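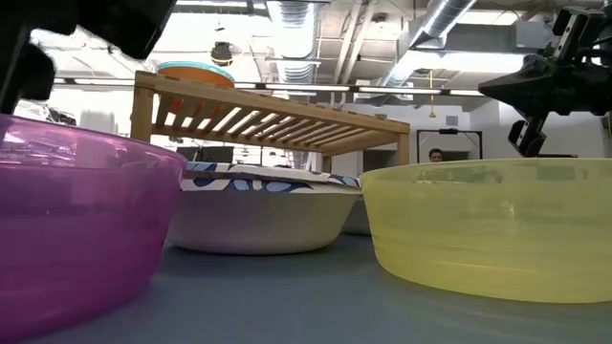 Notebook > Cell 2 > Planning > June

June, 4:40 pm. Entered by Debashish Marikar

Kasun wants the purchase request for a second two-arm table in by the end of the month. I said I'd write down what I think before we ask for the money, so this is that.

The Cassim quote covers the arms and the mounts. It doesn't cover the table frame, the mat, the cables, spare fingers or anyone's hours. Last time the "everything else" line was left blank and we filled it in over the whole winter. I want it filled in first.

What I keep coming back to is the props. The dish setup is cheap stuff, plates and cups and a slatted rack, and it has been the most useful thing we bought. Before a second table I would spend on more of that. Translucent plastic especially, as we own very little of it and customers will ask.

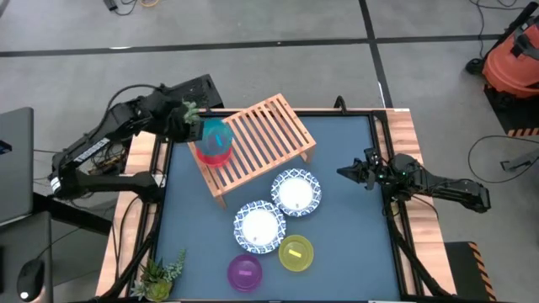

Left gripper with the succulent sprig over the stacked cups, right arm over by the plates.

Kasun Kanagaratnam's case, as fairly as I can put it: one table means one setup at a time, and changing over eats the afternoon. Fine. But he is counting the hours the table is taken, and I'd like to see the hours the arms are moving. My guess is those are very different numbers. We have 13 slots booked this month and I can't tell from the sheet what happened in any of them.

Also floor. The tape squares look generous until you want to walk behind the table with a vacuum. Cables on the floor are already a nuisance with one station. Any plan for two has to show where they run, on paper, with the desk drawn in. 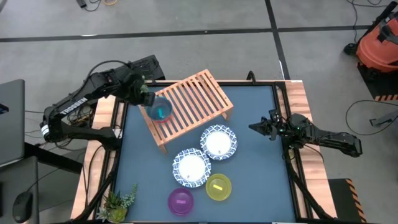 Budget lines, draft

- Arms and mounts: Cassim quote, good until it isn't. Ask what "support included" means in writing.
- Table, rails, mat: get a price from Fultport too. Lokis was slow last time and the corners weren't square.
- Spare gripper fingers: 7 sets. Kasun says this is silly. He can come and change them.
- Cable trays: 2, one per side.
- Props: small line, but its own line.
- Hours to set up and calibrate: blank until somebody owns it.

The Cillunstead people say their second station paid for itself. I asked how they worked that out and got a slide.

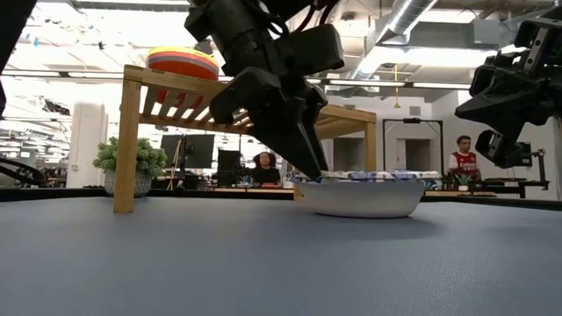

One arm in the bowl of blue-and-white packets, the other up in the air.

My vote for now: log arm time for 2 weeks, buy the trays and props out of the current budget, then look at the quote again. If the log says I'm wrong I'll sign it. KK to add his comments under this before it goes upstairs.

Still open: does the Cassim price hold if we order the arms one at a time?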